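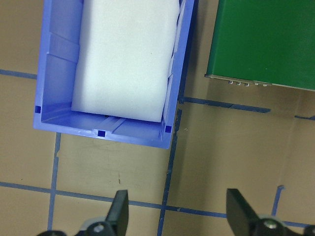 Schaumstoffblock in Kunststoffbox lagern: Lücken auffüllen oder so lassen?

Gefragt von vanside_keller
Rubrik: Aufbewahren und Verpacken
414 Aufrufe

Hallo zusammen,

ich habe einen weißen Schaumstoffblock, den ich über den Sommer wegräumen will, und eine offene blaue Kunststoffbox, in die er fast passt. Fast heißt: Rechts drückt er gegen die Innenwand und wirft dort ein paar Falten, links und vorne bleibt ein schmaler Spalt. Vorne sieht man noch einen Streifen vom Boden der Box, da laufen Rippen durch.

Im Netz liest man dazu alles Mögliche. Auf einer Seite hieß es, Schaumstoff müsse in der Box »atmen«, auf der nächsten, man solle jeden Hohlraum mit Seidenpapier ausstopfen, damit nichts verrutscht. Beides stand da ohne jede Begründung, und beim zweiten Artikel war zufällig gleich das passende Papier verlinkt. Ich glaube das erst mal nicht.

Meine zwei Punkte:

Schadet es dem Block, wenn er ein halbes Jahr lang an einer Seite gequetscht wird? Und muss in die Lücken etwas rein, wenn die Box nur im Regal steht und nicht transportiert wird?

Dann noch etwas am Rande. Im Rand der Box sitzen kleine quadratische Aussparungen, dunkler als der Rest. Jemand aus dem Verwandtenkreis behauptet, das seien Belüftungslöcher. Kommt mir komisch vor, so weit oben am Rand. Einen Deckel habe ich nicht dazu, falls das wichtig ist.

Bitte keine Kaufempfehlungen. Die Box habe ich, den Block habe ich, mehr soll es nicht werden.

flutton_werkbank
Hilfreichste Antwort

Das mit dem »Atmen« kannst du vergessen. Schaumstoff ist kein Käse. Gemeint ist vermutlich, dass man ihn trocken einlagern soll, und das stimmt auch. Wenn der Block feucht in eine geschlossene Kiste kommt, müffelt er im Herbst. Bei einer offenen Box erledigt sich der Rest weitgehend von allein.

Beim Quetschen wäre ich vorsichtiger. Es kommt darauf an, was für ein Schaum das ist, und das schreibst du nicht. Weicher Polsterschaum nimmt leichten Druck von der Seite meistens nicht übel. Steht er aber monatelang in einer scharfen Falte, kann die bleiben, vor allem bei billigem Material oder wenn es im Raum warm wird. Harter Verpackungsschaum knickt eher, als dass er Falten wirft, den hast du also wohl nicht.

Ich würde es so machen: Block herausnehmen, mit der Hand glattstreichen und um 180 Grad gedreht wieder hineinsetzen. Viele Blöcke sind nicht sauber rechtwinklig geschnitten, und andersherum passt es manchmal plötzlich. Viele Boxen werden außerdem nach unten enger, dann hilft auch hochkant oder flach ausprobieren. Wenn es an der Seite immer noch klemmt, schieb ihn so weit in Richtung Spalt, bis der Druck verteilt ist. Dafür ist die Lücke da, und genau deshalb würde ich sie nicht zustopfen.
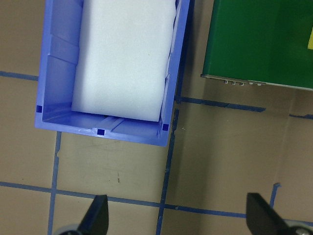 Am Rand der Box würde ich den Block übrigens nirgends überstehen lassen, wenn im Regal etwas obendrauf kommen soll. Sonst liegt das Gewicht auf dem Schaum statt auf dem Kunststoff, und dann hast du nach sechs Monaten eine Delle, gegen die das bisschen Seitendruck harmlos ist. Wenn du nichts stapelst, ist es egal.

Zu den Quadraten: Belüftung halte ich für Unsinn. Eine offene Box braucht keine. Ich tippe auf Aufnahmen für einen Deckel oder fürs Stapeln, wissen tue ich es aber nicht. Schau von unten oder innen nach, ob sie durchgehen. Wenn du mit einem Zahnstocher nicht durchkommst, ist die Lüftungstheorie jedenfalls erledigt.

tamuno77

Also ich fülle IMMER auf! Alte Handtücher, Zeitung, was halt da ist. Sonst rutscht alles hin und her. Hab ich bei meinen Sitzkissen auch so gemacht und die sind noch top. Die Box würde ich vorher mit Essigwasser auswischen und noch ein Säckchen Lavendel dazulegen, wegen der Motten.

vanside_keller

Danke, aber was soll in einem Regal hin und her rutschen? Und was wollen Motten mit Schaumstoff? Bei Zeitung auf weißem Material hätte ich außerdem Angst um die Farbe.

tamuno77

Schaden tut es jedenfalls nicht. War nur ein Tipp.

wornix_b

Zeitungspapier würde ich auch weglassen, Druckerschwärze färbt auf hellem Schaum ab, das hatte ich selbst schon. Ein altes Betttuch um den Block gewickelt ist in Ordnung, das hält Staub ab. Bei einer Box ohne Deckel ist Staub sowieso das größere Problem, darüber hat hier bisher keiner geschrieben. Und Licht. Weißer Schaumstoff wird am Fenster gelb, auch wenn sonst alles richtig gemacht wurde. Also dunkel stellen oder abdecken.

Folie nur, wenn der Block wirklich durchgetrocknet ist. Diese Vakuumbeutel aus der Werbung würde ich für so etwas nicht nehmen. Dass der Schaum danach »wie neu« aufgeht, steht auf der Packung, bei mir ist eine Ecke flach geblieben.

vanside_keller

Betttuch habe ich, das mache ich. Das Umdrehen probiere ich heute Abend. Mit dem Zahnstocher gehe ich auch mal an die Quadrate, dann ist die Diskussion beim nächsten Kaffee hoffentlich kürzer.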